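We've had the Nellar gripper kit at the Flikthorpe robotics club since November, which feels like long enough to say something useful about it. I run the beginners' group and Ulla Karppinen has the older ones, so between us it's been handled by pretty much every level of patience going!

First, the build. The booklet says two evenings and we took three, mostly down to the finger screws (tiny, and the supplied key is soft as cheese). Order a decent hex key before you start. The instructions are clear enough until you get to the wiring, where they go a bit vague and you end up squinting at the board to find out what's what.

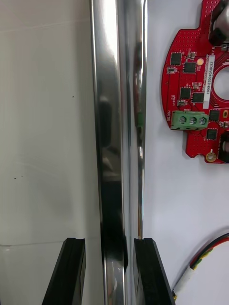 Fingers either side of the chrome rod, with the green MOTOR terminals up on the red board.

What I like most is the fingers. They're chunky black things with a groove on the inside, and the kids love the rod exercise, where you have to line up on it, close, and let go without a clonk. Polished metal is a mean thing to give a beginner, but they get so much better at judging the gap. I'm also a big fan of proper screw terminals (you can undo a mistake!) and the labels printed on the board have saved me a few trips across the room.

Grumbles? The software is slow to start and forgets your settings if you close it the wrong way. And at £132 it's not pocket money for a club. I still think we got our money's worth, and I'd buy a second one if the raffle goes well. Four stars from me.

Comments (3)

Vilho Kiiskinen
Did you update the software first? Ours stopped losing its settings after that.

Afaf Awad
Same trouble with the hex key here. How old are your beginners?

Ritva Sjöberg
We use the Korletey one at school, cheaper but the fingers are horrid. Might show this to our head.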